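7.3 Packing loose items into a canvas tote

This section covers hand packing of small mixed goods for the Skerwood storage shelf. Read section 7.2 before you start.

1. Clear a patch of floor or bench large enough to lay the tote flat. Wipe up any grit.
2. Set the goods out beside the tote, with hard items kept apart from soft ones.
3. Open the tote by its upper edge. Do not lift a loaded tote by one handle.
4. Fold cloths and lay them in the base as padding.
5. Take the microphone off its desk stand. Wrap the grey mesh head in a dry cloth and pack the stand separately, base down.
6. Add sponges last – they crush under weight.

Caution: Sponges must be fully dry. A damp sponge will mark the canvas and may damage the microphone.

Note: Plastic sheet goes flat against one side of the tote. Do not roll it.

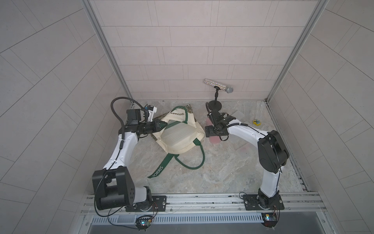 Figure 61. Canvas tote with green handles and trim, with cloth, sponge, plastic sheet and microphone on stand.

7. Tuck the handles and any long strap inside the opening.
8. Write the shelf number on a tag and tie it to one handle. Tags are listed under part 102.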